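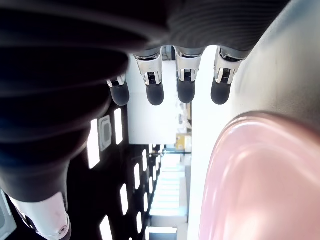
Wrist views and the pretraining mix: first results from Cotstead

The manipulation group at Cotstead has finished its comparison of camera placements for policy learning on multi-fingered hands. Latrice Lyons presented the numbers at the May methods meeting, and the full report is now on the shared drive.

The question was narrow. Most of the group's policies take one fixed overhead camera and one camera at the wrist, and both streams go through the same image encoder. The overhead view has a stable background and a known up direction. The wrist view has neither. The palm and fingers can take up a large share of the pixels, the object is often only partly visible, and ceiling lights can end up low in the picture when the hand is turned. An encoder pretrained on upright images handles this poorly.

Lyons and Kirsten Kowalchuk trained three versions of the Gandetti policy on the same 2000 demonstrations. The first used the stock encoder. The second used the stock encoder with random rotation applied to wrist frames during training. The third used separate encoders for the two streams, with the wrist encoder further pretrained on unlabeled hand-mounted footage from the Brellano collection. Each version was run for 100 grasp trials on smooth, curved objects with thick rims, a class chosen because highlights on glossy surfaces had caused trouble in earlier work.

The stock version completed 52 grasps, the rotation version 61, and the separate-encoder version 78. Most remaining failures in the third group were late closures: the fingertips reached the rim, but the thumb command lagged and the object slid out. Kowalchuk attributes this to the action head -- it has no contact input -- and does not expect further encoder work to fix it.

Two cautions apply. All trials used one hand and one room, so the effect of lighting has not been separated from the effect of viewpoint. The third version also has more parameters than the other two, and a size-matched control has not been run. That control is next in the queue, along with a test of masking the hand pixels before encoding.

Groups that want to repeat the comparison can request the wrist encoder weights from Kowalchuk. Training configurations are in the report's appendix.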